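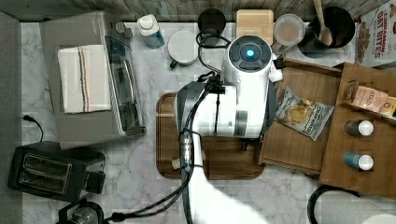

1/ I stopped doing a weekly big shop in April and went over to buying food every two or three days. A few people asked how it went, so I'm writing it down in one place.

2/ Background. I live on my own in Stodside, one stop from the end of the bus line. The nearest large supermarket is on the retail park. There is also a greengrocer, a small Naciri shop on the corner and a market on Rarkgate in the mornings.

3/ For years I did one shop on a Monday evening, straight from work. I bought the same things every time: spinach, a bag of carrots, chicken thighs, yoghurt, a sliced loaf. By Friday the spinach had gone and I was ordering a takeaway.

4/ I kept a list on the fridge of what I threw out. The worst offenders were bagged salad, fresh herbs, the second half of any tin of coconut milk, and bread. Meat hardly came up, as I freeze it the day I buy it.

5/ The rule I set was simple. Buy dinner for tonight and tomorrow, plus breakfast things if they're running out. Max spend £10 a trip. Staples like rice, oil and flour don't count and I get those once a month.
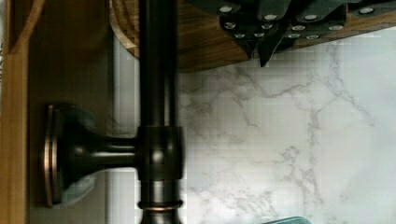

6/ It took a while to get used to. In the first week I went to the shop five times and came back twice without onions. I now keep a note on my phone with what's left in the house and look at it on the bus.

7/ Costs. I expected to pay more, and on some things I do. A single pepper from the corner shop costs more than a third of a pack of three. Pasta and tinned tomatoes are dearer there too.

8/ What I save on is everything I used to buy for a version of the week that didn't happen. I was budgeting £50 a week for food and now I finish most weeks under it, with enough left for a decent piece of cheese.

9/ The greengrocer has been the best part. You can buy one carrot. You can buy a quarter of a cabbage if you ask, and he'll wrap the cut side for you. Loose potatoes keep far better than the ones in plastic.
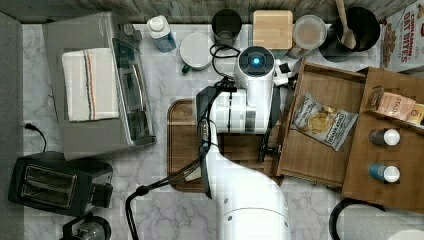

10/ THINGS THAT WORKED

- Cooking the most perishable thing first. Fish or greens on day one, eggs or lentils on day two.
- Freezing bread in slices.
- Buying parsley as a plant.
- Soup on Sunday from whatever is left, with no recipe.
- Eating before going to the shop. Everybody says this and they are right.

11/ THINGS THAT DIDN'T

- Going at 6 pm. The corner shop is full of people doing the same thing and the bread has gone.
- The yellow sticker shelf. I came home with a trifle.
- Planning two new recipes in a row. I ended up with half a jar of tamarind and half a jar of miso, both still in the fridge.

12/ My friend Zhiqiang Wan tried it with two children and gave up after 17 days. His view is that it suits people who walk past a shop anyway. With school pick-up and swimming he doesn't, and one van delivery a week is less bother. I think that's fair.

13/ It also depends on the shops being there. If the greengrocer closed I'd be back on the retail park bus with two heavy bags. My aunt in Zirkmont has one petrol station and a farm gate with eggs, so it wouldn't work for her at all.

14/ Someone asked about batch cooking. I still do it, just less. One pot of chilli or dal every other week, four portions, all in the freezer and labelled with the month. I don't plan meals around them. They're for when I get in late.
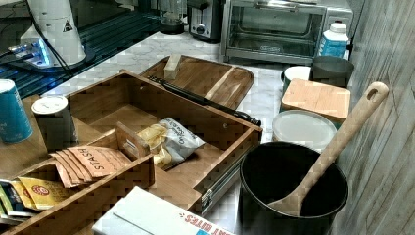

Zihan Shi
Evening class tutor, Stodside

15/ A few replies to questions so far. Yes, I pay by card nearly everywhere, though the market egg stall is cash only. No, I don't have a chest freezer, it's three drawers under a normal fridge. Milk is a pint at a time, which does cost more, and I've stopped pouring the end of it down the sink.

16/ For anyone who wants to try it: write down what you throw away before changing anything. Do it for two weeks. If your list is mostly salad and herbs, buying those more often may be all you need, and you can leave the rest of the big shop alone.

17/ Next I want to sort out lunches, which are still a meal deal most days. If you take something to work that survives a morning in a bag without a fridge and isn't a cheese sandwich, please reply with it.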